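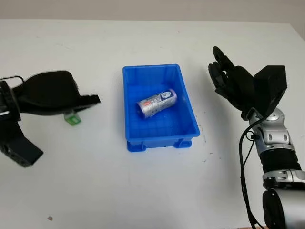

A robot arm is a chain of parts. It works a lot like your own arm. There is a shoulder, an elbow, a wrist and a hand, and a motor sits at most of the places where the arm can bend.

The one in the Selbridge shared workshop is called Shezi. It has 2 arms, and it took 685 hours to put together. Most of that time went into wiring.

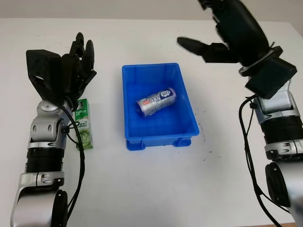

Every motor needs power, and it also needs a way to get messages. Both travel through cables. A cable has to be longer than the gap it crosses, or it would pull tight when the arm bends. Look for the black cables that hang in loops beside Shezi's arms. That extra length is called slack. Too little slack can snap a wire – too much can catch on things.

The hands were the next job. A finger has no muscles, so small stiff bars called links move it. When one link pushes, the next one turns around a pin or a screw. The turning point is a pivot.

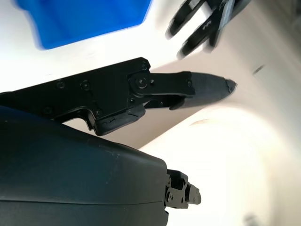 Screws in a hand like this can work loose, so the builders check them after every 26 tries. They keep the results in a notebook.

Then comes the program. A program is a list of steps, and a simple pick-up might go like this:

Find the can.
Move the hand over it.
Close the fingers.
Lift.

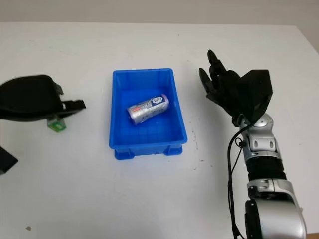 Each step is made of many tiny moves. The builders named their program Ener, and it is 2,000 lines long. If a step goes wrong, they change a line or two and run it again.

Words to know

Link: a stiff bar that passes movement along.
Pivot: the point a part turns around.
Slack: spare length in a cable.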